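Section 4. Changeover to Assisted Sorting

4.1 Purpose

This section applies to Olidico sites where mixed small goods were previously sorted by hand and are now sorted with the assistance of a gripper system. It describes the duties of the operator during a shift and the changes to existing job roles. Staff who have not completed Section 3 should not begin here.

4.2 What changes for staff

Manual sorters become station operators. The operator prepares the tray, demonstrates the pick where required and decides what to do with items the system declines. Pay grade and break times are unchanged by the changeover. The hourly target of 700 items no longer applies to any individual and is recorded for the station as a whole.

Note: Demonstration work counts as working time and is entered under code 29.

4.3 Preparing the station

1. Place the tray flat on the work surface, with all four sides supported.
2. Load the tray with mixed items. Do not sort or straighten them first.
3. Check that both finger pads are seated and free of dust or adhesive.
4. Open the fingers fully before lowering the gripper over the tray.
5. Close on one item only, lift it clear of the tray and set it down in the receiving area.
6. If an item slips, leave it where it lands and start again from step 4.

CAUTION: Keep the free hand outside the tray while the fingers are closing. Tape rolls and pens can shift when a neighboring item is lifted.

CAUTION: Remove any leaking or broken container before work begins - the pads must not be used to pick it up.

4.4 Demonstration periods

A demonstration period lasts no longer than 75 minutes. The operator then changes to other duties for the rest of that hour or the next, as the shift plan allows. Operators may end a period early on account of wrist or shoulder strain. No explanation beyond the entry in the station log is required.

4.5 Mixed loads

A load should include items of different shape and size, such as pens, small bottles, printed packages and hand tools. Items may touch or overlap.

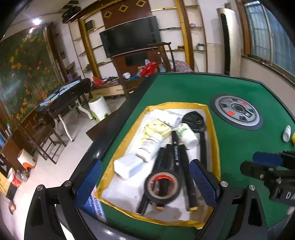
Müzeyyen Toprak asked during the November review that the station log show declined items separately, as operators at Hultemham were spending more of the shift on these than on loading, and the old form gave them no credit for it. The revised form has a column for this purpose.

4.6 End of shift

1. Open the fingers and set the gripper down on its side.
2. Wipe the pads with a dry cloth.
3. Enter declined items in the log and sign it.
4. Report worn pads to Iker Urquijo before the next shift.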